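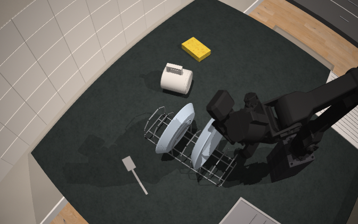

The kitchen model on Britt-Marie's second screen, with the arm at the rack.

"Look at the plates!" said Britt-Marie Öberg, and she turned the monitor so Backlund could see them without getting up. "Two plates, one rack, one arm. Now tell me we can't plan a purchase from that."

Backlund had the quote from Gristell open on his knees. He was a careful man and he read prices the way other people read weather warnings.

"It's a simulation," he said.

"Of course it is! That's why I could move the counter four times before lunch and it cost us nothing." She was eating a pear and talking around it. "The café at Mostanstead has a counter just as narrow. If we bolt the base at the corner, the arm still gets to the rack. So we don't need the long model, and we don't need the rail. Cross out the rail."

He crossed out the rail. It felt wonderful, he had to admit, a whole line gone.

"Gripper fingers, 354," he read. "Is that each?"

"For the pair. And I want a spare pair, so write it twice."

"Mounting plate?"

"Wutley will cut us one. I've already asked, they're lovely about small jobs." She leaned in to the screen, where the mug lay on its side with its handle in the air. "We should put 1000 by for crockery, too."

"A thousand? For cups?"

"For everything we'll drop while it's learning. I can't wait!"

Backlund wrote it down, looked at the total, and went back up the column to check it. Outside it was June and somebody was mowing. Britt-Marie had already started dragging the sponge toward the rack.

More short fiction
The Lift at Gristell Yard
Second Shift, Mostanstead
A Drawer Full of Fuses
What the Ferryman Ordered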